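### 3.2 Work surface and small parts

Parts were laid out on a white rectangular board placed on a dark gray tabletop. In earlier sessions at Durnby we had used the bare table, and the darker pieces were hard to tell from the surface. The board gave each part a clear outline and also marked the area in which a part had to be set down. A black cloth hung behind the table to keep the rest of the room out of view.

Round parts were treated as a separate group. They have no long side to line up with the edge of the board, so their position was recorded by the center alone. Figure 2 gives the layout with a blue round part at the upper edge of the board.

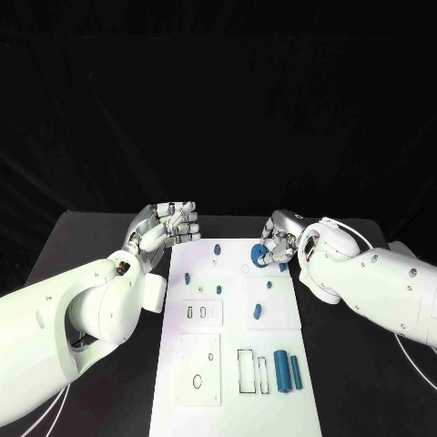

**Figure 2.** White board, dark tabletop and black backdrop, with a blue disc-shaped part at the board's upper edge.

Noura Hattar objected, on reading a draft of this section, that the center alone says nothing about which face of a round part is up, and that a part with a recess on one side should be logged with its face as well. We agreed and went back through the Sendmont set, which holds 3,763 placements. A field for the upward face was added for all round parts. In 20 placements the face could not be made out, and these were left blank.

The board was wiped between sessions and turned end for end after every 6 sessions, so that wear would not build up on one side.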